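Notebook > Natural Dyes > Weld and Walnut

Last updated: 2024-01-24

Third weld bath today and I think we finally have a yellow worth keeping! The first two came out a thin lemony beige (swatches taped to the inside cover, please don't peel them off again), and I'd half decided the dried weld from Pedel was old stock. So I ground up chalk and put a good pinch in the pot before the wool went in. Huge difference. The liquor went from weak tea to proper egg-yolk within a few minutes and I may have shouted.

Wool was the Golestani two-ply, 198 g dry, scoured last night and left to soak. Alum at 8 percent. I kept the heat low the whole way, barely steaming, and turned the skeins by hand every so often with the long glass rod. Past batches where I let it get close to a boil went dull, almost mustard – fine for some things, but not what we want next to the indigo.

Two skeins came out early and went straight into the iron pot. Lovely mossy olive on both. One is a bit streaky near the ties, so tie looser next time, figure eights, cotton string only. The nylon string leaves a hard white ring where the dye can't get under.

Still very taken with how little iron it needs. I started with what the Dudier booklet suggests, then cut it in half, and I'd cut it again for anything meant to be worn against the skin. The wool felt slightly harsh after rinsing, even at the lower amount.
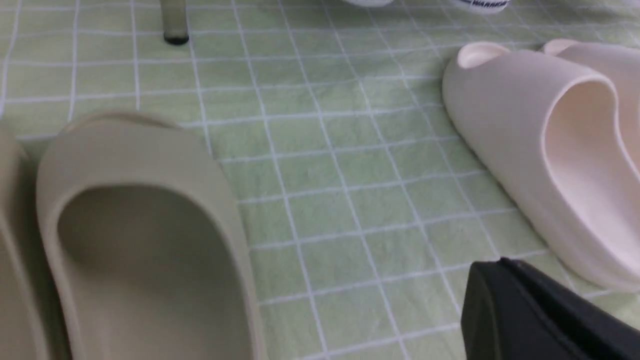 Beige slide, green checked cloth.

Walnut hulls next. They've been sitting in the lidded bucket for 5 days and smell exactly as you'd expect, so open it outside! No mordant on this one. I want a cold soak overnight and then a warm one tomorrow, to see if the cold start gets us that reddish brown from the Govia sample card. My guess is the hulls on that card were picked green and ours were mostly black by the time we got them, but I'd love to be wrong.

To do:
- strain the leftover weld liquor and try the silk scraps in it
- light test, one strip of each yellow in the south window, half under card
- new pH strips, the open tub has gone damp and reads the same for everything
- label the iron pot and its spoon, both lids too
- ask Pedel if they can sell us the weld uncut, stalks and all

Rinse water ran clear on the fourth change. Skeins are hanging on the back rail away from the heater, olive on the left, yellow on the right. Leave them till they're bone dry before winding.

This site uses cookies to remember your preferences. Accept | Manage settings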